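Manska hand-held gripper, outdoor re-check after dropped-mug fault
Site: Hukadska terrace, upper deck
Fault ref: finger slip under load, first reported in April
Result: PASS WITH COMMENTS (see items 3, 5 and 6)

Background for anyone picking this up cold. The tool let go of a full mug over a glass-topped table and the mug broke. Windetti's service note puts it down to "operator release". I have read the log they based that on and I don't see it. The trigger reading stays closed until after the load drops off, so somebody will have to explain to me how the operator released anything.

1. Finger pads
Ribs checked by hand, both sides. No tears, no lifting at the base. OK.
Comment: the service note calls the pads "as new". They have seen plenty of use -- serviceable is as far as I would go.

2. Mounting plates
Fasteners torque-marked and checked. OK both sides.
Comment: the marks were put on after the fault, so they tell us nothing about the state of the plates on the day.

3. Closing force
Set point 800 g. Measured at the tips: 600 g on the first pull, lower on the repeats. COMMENT.
Windetti say this is inside tolerance. I asked which tolerance and was sent the brochure.

4. Approach over glass
Open fingers brought up to the near edge of the table at walking pace, mug and bottle left standing on top. No contact with the edge. OK.
Comment: the sky reflects strongly in this glass. The Joo tracking software is supposed to cope with reflections, and the supplier's test for that was done indoors on a matt bench. I want it tried on a surface like this one before the claim goes in anyone's report.

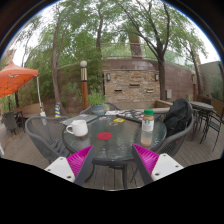
5. Clear area
Laptops to be off the table before any lift with liquid. NOT MET at start of check. COMMENT.
Comment: this was on the last list too. A bag on a chair I can live with. Electronics on the same table as a tool with an open drop fault, no. Lifting tests held back until cleared.

6. Lift and hold
Test weight 200 g, then a mug with water, held clear of the table. 2 failures to hold, both with the mug, both with the trigger fully closed. COMMENT.
Comment: a smooth round mug body is the hard case and it is also what people will pick up. The test weight has flat sides and passes every time. I would stop using it as evidence of anything.

7. Emergency release
Opens on command. OK.

8. Paperwork
Fault form still lists the cause as operator release. Please change to "not established" until the force readings in item 3 are explained.

Restrictions until next check: no glassware, no hot drinks, nothing lifted over a person's lap or feet. The pass covers empty approaches and dry, light items only. I was asked whether it could be worded as a full pass with a note. It can't -- the fault is still there and I reproduced it.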